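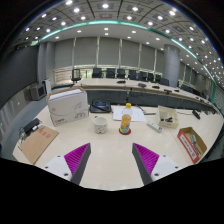

Reading time: 8 minutes

4. The return of gifts after a broken engagement

4.1 Who decides

The previous section dealt with the giving of engagement and wedding gifts before the ceremony. We now turn to what became of those gifts when the ceremony did not take place. Of the 455 people in Nomport and Purkton who completed the main questionnaire, 138 had at some time been engaged to a person they did not go on to marry and had received at least one gift before the engagement ended. The findings below relate to this smaller group unless stated otherwise.

Respondents were asked who had first raised the matter of giving things back. The most common answer was the respondent's mother, followed by the respondent. The former partner was named far less often, even where the couple had already been living together and the gifts were in daily use in a shared home. Several respondents wrote in the margin that the subject had not been raised by anyone and that the gifts had stayed where they were, in some cases still wrapped, until one of the two moved out.

It is worth noting how seldom the giver was the one to ask. Where a giver did ask, the gift was nearly always an object that had belonged to the family before, such as a dinner service or a clock, and the request was usually passed on through a third person. One respondent from Purkton described receiving the request by way of two aunts and a neighbour, each of whom had softened it a little, so that it was some weeks before she understood that anything was being asked of her.

4.2 What was returned

Among the 138, 73 reported that every gift had gone back to its giver. The remainder had returned only certain gifts, or none. The likelihood of a return was closely tied to the kind of gift. Money was sent back most readily, often by cheque and with a short note. Household linen was sent back least often. Respondents explained this by saying that towels and sheets had been washed, or that it would have been embarrassing to post them, and a number said that they had offered to return such items and been told firmly to keep them.

Gifts chosen from a list were treated differently from gifts chosen freely. Respondents who had used the online list service Gradeo tended to speak of the shop, and not of the friend or relative, as the party to whom something was owed. Where the order had not yet been sent out, cancelling it was felt to settle the matter, and a thank-you letter was often thought unnecessary. Some givers saw this otherwise. In the shorter survey of wedding guests, described in Section 2, the lack of any letter was the complaint most often made about list gifts, and it was made with some force by older guests.

The engagement ring was excluded from these questions. Respondents nevertheless wrote about it at length, and their remarks are considered in Section 5. 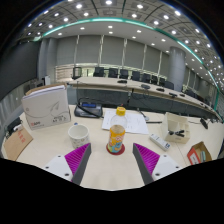
Figure 3. Bottled drink on a round coaster.

4.3 The timing of returns

Most returns were made within the first two months. After that point respondents felt that to send a gift back would look like a fresh announcement, and that it might oblige the giver to reply with sympathy for a second time. January appears more often than any other month in the accounts we collected, and respondents linked this to the writing of Christmas cards, which had forced them to tell distant relatives what had happened.

The length of notice given before the planned date also had an effect. Engagements ended in the final fortnight produced the most complete returns. In these cases a list of guests and addresses was already to hand, and a parent or sister commonly took charge of the whole task. Engagements which ended a year or more before the planned date produced few returns, and respondents in this position were often unsure whether the things they had been given counted as wedding gifts at all — a set of saucepans given at Christmas to a couple known to be engaged was a frequent case of doubt.

4.4 Differences between the two towns

We had expected returns to be more complete in Purkton, where families on both sides were more likely to know one another. The answers gave only weak support for this. Purkton respondents were more likely to return gifts by hand, and more likely to report that the visit had been a long one, but they were no more likely to have returned everything. Eight respondents had moved between the towns during the engagement or shortly after it, and they have been counted under the town in which they were living when the engagement ended.

A small number of answers came from the outlying parish of Purves. These have been included with Purkton, whose churches and reception halls Purves couples generally use. The one point on which they stood apart concerned food. In Purves it was usual for neighbours to contribute baked goods in the week before a wedding, and where the wedding was called off these were eaten by the family and the dishes returned clean. No respondent regarded the contents as a gift that could be given back, though two mentioned that the dishes had been returned with something in them.

Section revised 18 April 2020. The wording of the questions used in 4.1 to 4.3 is given in Appendix B.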